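Home | Calendar | Results | Regulations | Archive

Filed under: Endurance / Technical Notes

Zisa round: fuel flow, stint lengths and the late penalty

The Zisa round was settled by stint length. The Flenness entry completed the race on one fewer stop than the cars it was fighting and crossed the line 18 seconds clear of the Hayashi crew. Single-lap pace between the two was close all weekend, with the Hayashi car faster through the first sector and the Flenness car better on the brakes at the end of the back straight.

The Flenness crew ran a leaner map from the second stint onward. This cost time on the exit of slow corners but added a full lap to each tank, and the saving built up over the afternoon.
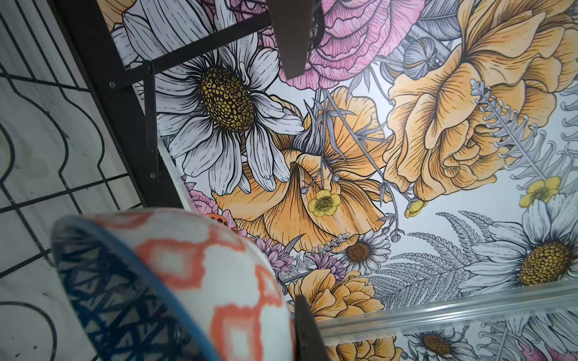
Tire wear was lower than the team had planned for. The left rear, normally the limiting corner at Zisa, was still within its working range when the car came in, and the crew double-stinted the set. Track temperature fell through the final third of the race and the harder compound took longer to come up to pressure. Several cars lost time on their out-laps in that period, and two went off at the chicane without damage.

Hayashi chose fresh tires at every stop. The car was quicker for the first part of each stint and then settled at the same pace as the leader. 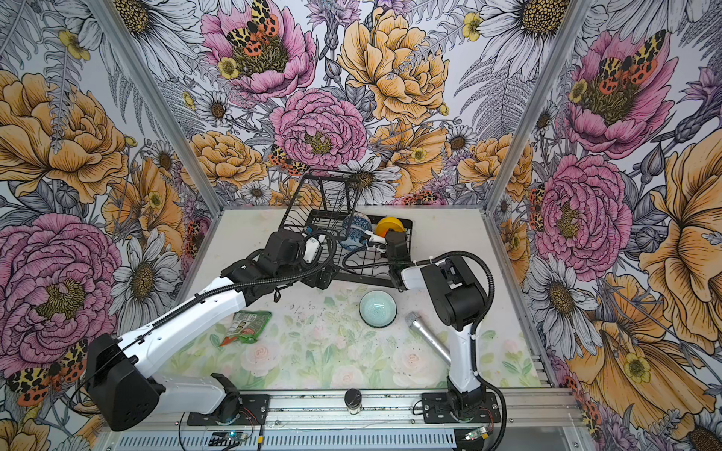 Radka Vidmar disagreed that the fresh tires were the mistake. In her view the race was lost under the full-course yellow, when the car stayed out for one lap too many and then had to stop at racing speed. She put the tire choice down as neutral over the full distance.

The timing sheets give some support to this. The Hayashi car's total time in the pit lane was higher than the leader's by more than the final gap, and the largest single part of that came from the stop after the yellow. The refueling rate is fixed by regulation, so none of it could be won back at the hose.

The Lundex car finished third on the road and was moved to fourth after a penalty for a pit exit infringement.
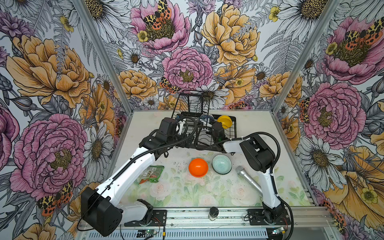 Does the penalty change the class standings? Lundex keeps second place in the teams' table, but its margin over the next entry is now 8 points.

The team did not appeal. Its report to the stewards accepted that the car had crossed the solid line before the end of the merge zone. Teodora Begović was driving at the time and had been released into traffic.

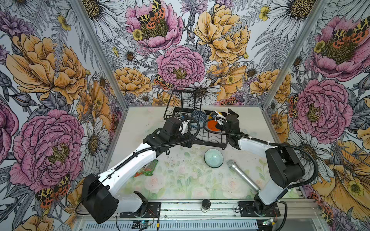 Scrutineering after the race took in the top cars in each class. Ride height, rear wing position and fuel sample were all found to be in order. The minimum weight for the class remains unchanged for the coming season, and the revised fuel flow limits will be sent to entrants in February, ahead of the first official test.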